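Selbst gemachter Frischkäse braucht nur Milch, Zitrone und ein sauberes Tuch – und er schmeckt herrlich! Wir nehmen die Vollmilch von Hirvonen, jede andere nicht homogenisierte geht auch. 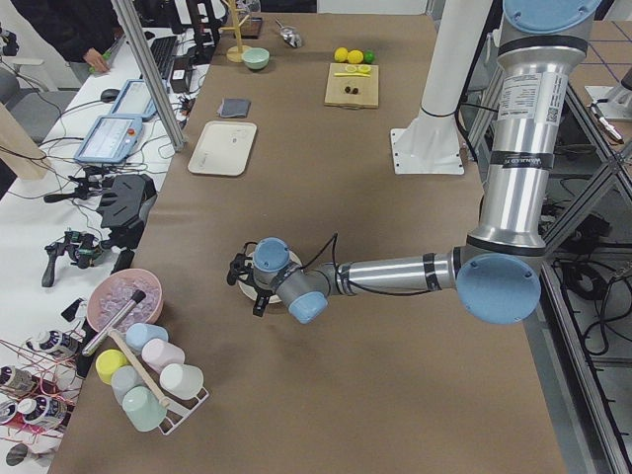

*Zuletzt geändert: August, Rezeptseite Skiltent*

## Milch dicklegen

Zwei Liter Milch langsam auf 71 Grad erwärmen, dabei ständig rühren (der Topfboden setzt schnell an!). Vom Herd ziehen, den Saft von zwei Zitronen einrühren und 10 Minuten in Ruhe lassen. Dann trennt sich der Bruch von der grünlichen Molke – für mich jedes Mal der schönste Moment.
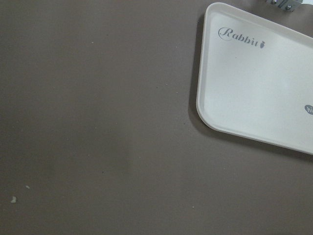
**Kann ich auch H-Milch nehmen?**
Besser frische, denn H-Milch flockt sehr fein aus und läuft zum Teil durchs Tuch.

## Abtropfen

Ein Sieb mit dem Tuch auslegen, den Bruch hineinschöpfen, Zipfel zusammendrehen und über einer Schüssel aufhängen. Nach einer Stunde ist er cremig,

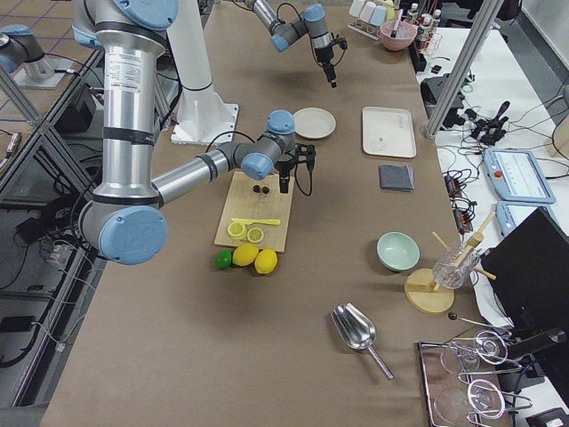

nach einer Nacht im Kühlschrank richtig schnittfest. Jetzt kräftig salzen! Schnittlauch passt immer, und mit geröstetem Kümmel wird er großartig. Die Molke kommt bei uns ins Brot.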